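Sunday, February 27, 2022

Tollus run, toy kitchen. New policy checkpoint finished training overnight on 3,796 demos, 40 of them the pan-and-cloth task. Very pleased with how little tuning it needed!

Start layout as below. Spatula and sushi roll stay out as distractors.
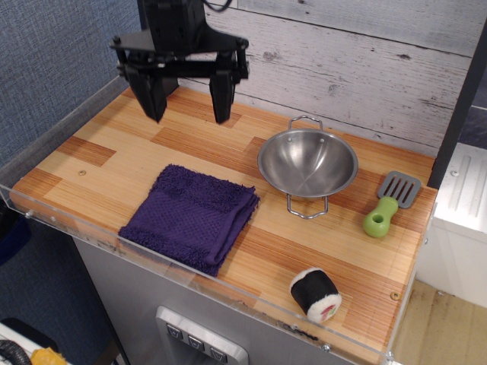 *Pan to the right of the folded purple cloth, fingers open.*

Goal is "put the pan on the cloth". What I love is that we only give it the goal as text - no goal photo this time. Scored a success if the pan ends up resting on the cloth with the distractors left alone. Sânziana Grecu wants the finger position logged too, so I'm noting it for every goal-state still. For this one: pan on cloth, fingertips just inside the left rim.
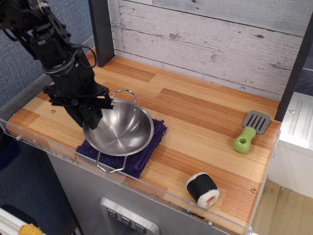

## To do

- 13 more trials with the cloth unfolded
- Rerun with the Predine baseline, same seed (831)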